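Shelf work: the new handling rules, and what changes on 1 September 2020

The revised rules for recording and sharing shelf work between people and machines take effect on 1 September 2020. They replace the two-page sheet that has been pinned up at Lokel and Vivent, and they apply to every site that sends us task recordings or runs a picking arm within reach of a person. The full text is in the Phelan folder. What follows covers the parts that people asked about most in August.

Parcels first. A parcel is lifted with both hands, one on each side, and held clear of the crate before it goes anywhere near the shelf. The label stays uncovered as far as the grip allows. Old cartons are allowed and we want more of them, creases and tape included. An arm that has only met clean new boxes will do badly in a real stockroom. Handwriting on a carton is left as it is. Do not relabel or retape a parcel to make it easier to read.

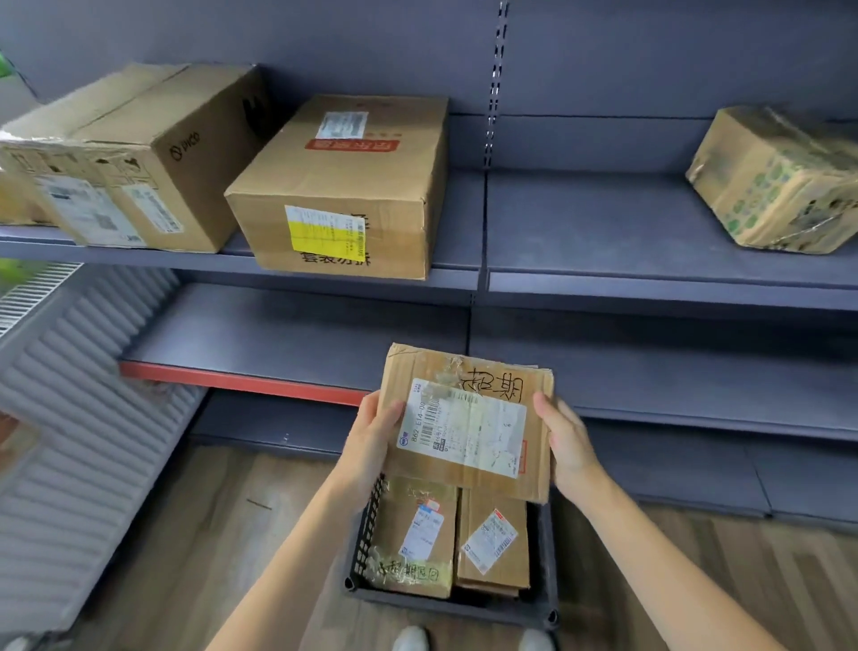 Crates and floor

A crate being unloaded stands on the floor in front of the bay in use, close enough that the person does not have to step between crate and shelf. One crate at a time. If a machine shares the bay, the crate goes down before the machine is released, and the machine is held again before the crate is moved. Closed shoes are required, as before.

Loads for shared bays are capped at 20 kg per shelf until the new brackets have been checked. This is our own limit and has nothing to do with what the shelf maker allows.

Shelf edges

Most of the questions were about edge strips. Under the old sheet a colored strip could mean anything the site wanted it to mean. From now on a strip marks a shelf where a person may have their hands, and any arm working the same unit must stay out of that level while it is in manual use. The strip has to sit flat along the lip and end at the panel seam. Check it by hand, along its whole length, with the shelf empty. A strip that lifts at one end can catch a carton, and it can also throw off the edge detection that the Prolik software depends on.

Boxes on the levels above and below can stay where they are during the check. Write the result in the bay log with your initials and the time. If the strip fails, the level is closed to both people and machines until it has been replaced – a temporary fix with packing tape does not count.

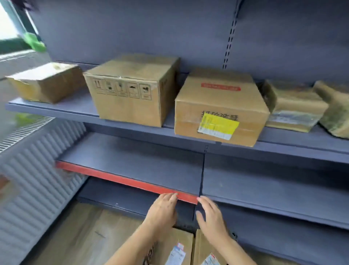
Ehab Ezzat wrote in to say that the strip rule is fine on paper but slow in practice, as his site has 40 bays and a check by hand of every strip before each shift would eat most of the first hour. He would like to see a weekly check, with a quick look in between.

We have changed the wording to meet him partway. The full check by hand is now due once a week and after any shelf has been moved or refitted. Before each shift, looking along the strips is enough. Tadhg Ó Briain will update the log sheet to show the two kinds of check in separate columns. Sites that have already printed the old version can use it up.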